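From: Cadi Llewellyn
To: Larkholm Small Kitchens list
Date: Dec 19, 2018
Subject: Re: corn in the little electric pot?

Llinos Gough wrote:
> I got one of those round plug-in hot pots and so far I've
> only made noodles in it. Has anyone tried a whole ear of
> corn? Mine seems too small unless I snap it in half, and I
> hate snapping them. Also where do you all put the thing? My
> counter is nothing but toaster.

Llinos, yes, yes, yes! Corn is my favorite thing to do in it. Don't snap the ear until you've tried laying it flat across the bottom. If it only just misses, trim the stalk end and try again. I put in enough water to come halfway up, lid on, dial up until it boils, then 9 minutes with one turn in the middle. Frozen ears take a bit longer and taste fine (Glenys will disagree, she always does about frozen).

As for where to put it, I gave up on the counter ages ago and went to the table. Get it well in from the edge, with the cord where no one will catch a foot in it. Lamduan marks out her table with blue tape before a potluck so every dish gets its own square, and I've become a complete convert. You can see right away how much room you have left!
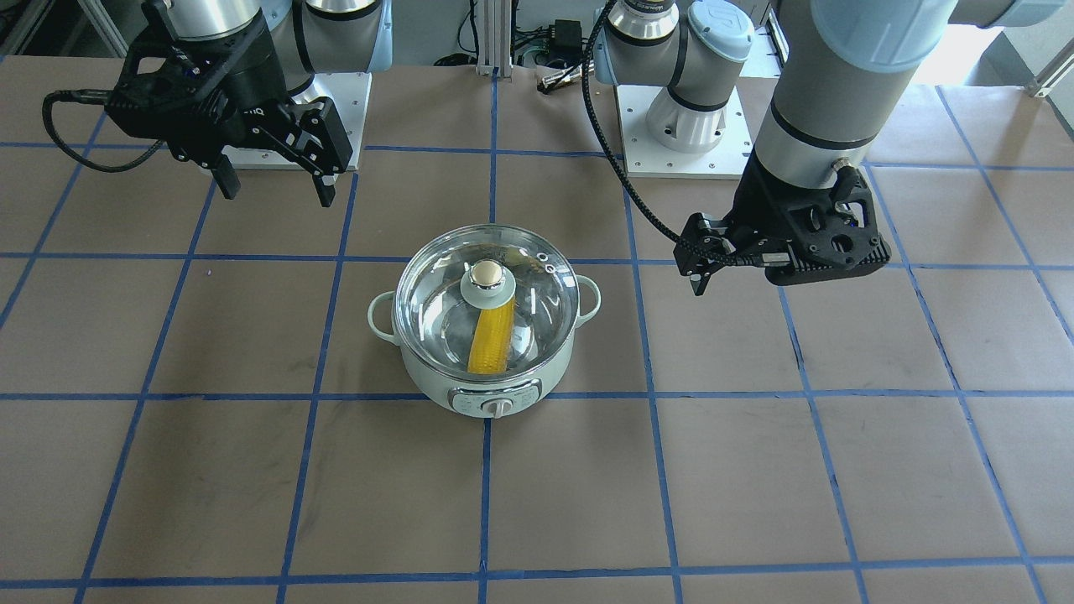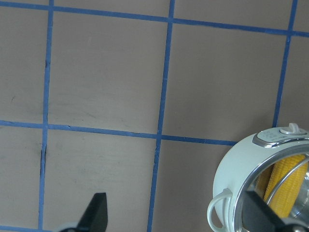

One tip on tape: press it down with the back of a spoon, especially where two strips cross, and pull it up the same night. I left mine on over a long weekend in February and spent an hour rubbing off the sticky bits with cooking oil. Crooked lines are fine, the bowls don't care.

Oh, and a glass lid is so much nicer for this than a metal one. You can peek without letting the steam out. Do keep your hand away from the vent holes, I've been caught more than once.

Benedikt asked last month about doing 2 ears together. I've managed it with short ones, top to tail, but they cook unevenly and I'd sooner do them one after the other. Butter with a little lime and chili on the side, please. Is anyone bringing a pot to the Urkdale supper? I can bring corn if there's an outlet near the long table.

Cadi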